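Slide 4: Sharing a kitchen at Purnport

Okay, so when I moved into the house there were 20 of us on one kitchen. Twenty! I'll tell the story about the missing butter here (keep it short). Ask who's had roommates, wait for hands.

Main point: a shelf each, and write your name on it.

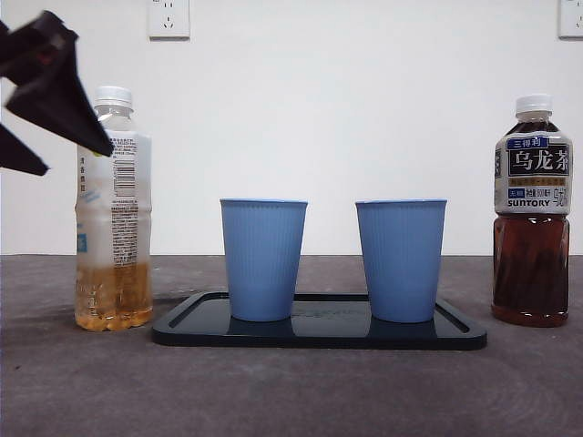 Slide 5: Money

We each put $20 a month in the jar, and by March I'd stopped arguing about dish soap. Mention the Joubert house, they did it differently. Then questions.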